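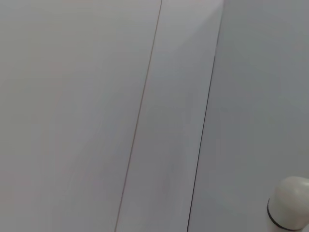 Wrist camera view, up close: pale gray panels, two seams, and a bit of white in the corner.

Severin Brunner has the coffee poured before I get my jacket off. It's a Tuesday, a little after seven in the evening, and his garage is the warmest room in the house (he runs a heater for the sake of the glue, he says, and partly for his knees). On the bench by the back wall is the arm he has been building since June. He calls it Mandum. I ask what that means and he shrugs.

"I needed a folder name. Then I'd typed it so often that it stuck."

Severin used to fix dishwashers for a living, and he talks about the arm the way you'd talk about a dishwasher — what leaks, what squeaks, what you can get at without taking the back off. The joints are printed, 34 parts in all, and he did every one of them over at Won, the shared workshop across the tracks. Membership there is 15 dollars a month and he thinks that's a steal.

"My first shoulder joint cracked clean through," he says. "A fellow at the next table looked at it and told me to turn it on its side and print it again. That was the whole lesson! I'd have spent weeks on that."

The motors came secondhand, a box lot from a surplus place called Cundari. He paid 200 dollars for the box and figures he's still ahead, even with the two that hum.

What I really wanted to hear about was the camera at the wrist. Severin turns the laptop around so I can see what it sees, and I have to admit my first reaction was, well, gray. Smooth panels, a thin tan line, a darker one next to it, and a rounded white thing poking up at the bottom right with a dark ring around it.

"People want to see the whole room," he says. "I did too. But up close is where the work gets done, so I had to learn to like this."

He likes it a lot now. He points at the darker line with a pencil, up near the top, where it takes a tiny step sideways. "See that jog? I love that. Plain gray gives the software nothing to hold on to. A line with a jog in it, that's a landmark."

The software is his own, more or less, built on top of a hobby package named Grastis that he grumbles about all evening. He has saved 70 short runs so far and watches them back after dinner with the sound off. His wife has asked him to use headphones for the ones with sound.

Does he ever get sick of it? He thinks about that one, topping up my cup.

"The wiring, sure. I redid the elbow cable twice and I'm going to do it again this weekend. Want to come hold the flashlight?"

I said yes.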